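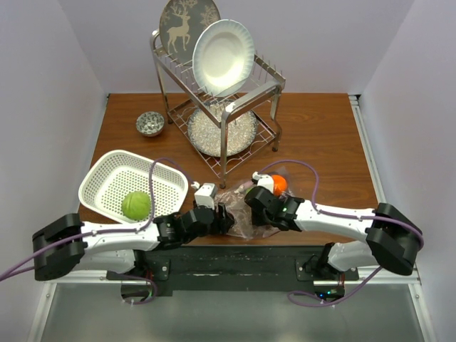

«Un plato desportillado también tiene derecho a la sopa»

Olesia Zakharchenko me recibe con el delantal puesto y las manos blancas de barro seco, y antes de que yo pueda sacar el cuaderno ya me ha preguntado dos veces si he comido. Le digo que sí. No me cree, y al cabo de un momento hay sobre la mesa pan negro, mantequilla y un cuenco de remolacha con ajo del que iremos picando las dos durante toda la tarde. Su taller está en la parte baja de Cabello, en lo que fue una carpintería, y se llama Tultine, una palabra que se inventó su hermana pequeña cuando todavía no sabía hablar y que, según ella, «no significa nada, pero suena a cuchara contra el borde de una taza».

Lleva 13 años haciendo vajillas. Antes fue contable, y de aquella época conserva la costumbre de apuntarlo todo: cada esmalte, cada hornada, cada pieza que se raja. Me enseña los cuadernos con un poco de vergüenza y bastante orgullo, y leo al azar una línea de un mes de octubre: «Verde demasiado verde. Repetir con menos cobre. Ha llamado mamá».

Le pregunto cómo se pasa de las hojas de cálculo al torno y se ríe.

«Pues mal, se pasa mal, con mucho miedo y muy poco dinero. Yo iba a clase de cerámica los jueves por la tarde, como quien va a nadar, y hacía unos cuencos espantosos que pesaban como piedras. Mi madre todavía tiene uno, lo usa para las llaves. Pero un invierno me di cuenta de que en la oficina estaba pensando en los cuencos, y en los cuencos nunca pensaba en la oficina. Tardé todavía mucho en irme, no te creas, que soy cobarde».

Quien la ayudó a dar el paso fue Rainer Rieger, ceramista ya jubilado, que le vendió su horno viejo y se quedó, como dice ella, «incluido en el precio». Rainer anda hoy por el taller lijando bases sin decir palabra, con la radio muy bajita, y solo se acerca a la mesa cuando oye que hablamos de él.

«El horno era malo», puntualiza. «Se lo dije. Le dije: Olesia, este horno es malo, calienta más por la izquierda. Y ella lo compró igual».

«Porque me lo dejaste en 400 euros y me lo trajiste tú mismo», contesta ella.

«En 400 y una cena», dice él, y vuelve a su lija.

La conversación se nos va enseguida a lo que yo había venido a buscar, que es la vajilla de diario, la que se usa sin mirarla. Olesia tiene opiniones firmes sobre el asunto. No le gustan los platos guardados para las visitas, le entristecen las vitrinas cerradas con llave y defiende con verdadera pasión las mesas en las que no coincide nada con nada.

«En casa de mi abuela había platos de cuatro o cinco familias distintas, de gente que se había casado, que se había mudado, que se había muerto. Cada uno teníamos el nuestro y había peleas terribles, ¡terribles!, si alguien ponía la mesa mal. El mío tenía una grieta por debajo, y yo pasaba el dedo por la grieta mientras los mayores hablaban. Creo que todo lo que hago ahora viene de ahí, de querer que alguien, dentro de muchos años, se acuerde de pasar el dedo por un sitio».

De ahí salió Giltus, su serie más conocida, platos hondos de borde irregular que se venden sueltos y nunca por docenas. Este año quiere llegar a 500, aunque lo dice mirando de reojo a Rainer, que mueve la cabeza. Un restaurante de Lorent le encargó 290 de golpe y casi acaba con los dos.

«Fue una locura bonita. Dormíamos poquísimo, se nos estropeó una resistencia, y la cocinera me llamaba cada mañana, muy cariñosa, para preguntar si iban bien, y yo le decía que iban estupendamente con media hornada hecha trizas en el suelo. Luego fui a comer allí y no pude probar bocado. Estuve toda la noche mirando cómo los camareros los apilaban».

¿Y qué le aconseja a quien tiene en casa una pieza que le da miedo usar?

«Que la use el lunes, con lentejas. Si se rompe, se rompe, y lo digo yo, que lloro por cada una. Mira primero si el esmalte está entero; si la grieta llega a la parte donde va la comida, que sirva para la fruta o para poner debajo de una maceta. Pero un desconchón en el canto no es nada. Un plato desportillado también tiene derecho a la sopa. Y no la metas en el microondas si no sabes de dónde viene, por favor, eso ponlo bien claro».

Queda puesto. Cuando me levanto para irme ya está oscureciendo y Rainer ha apagado la radio. Olesia me envuelve en papel de periódico un cuenco pequeño, gris azulado, un poco torcido, y no hay manera de pagárselo. Desde la puerta me grita que le ponga dentro aceitunas, que las aceitunas le van muy bien.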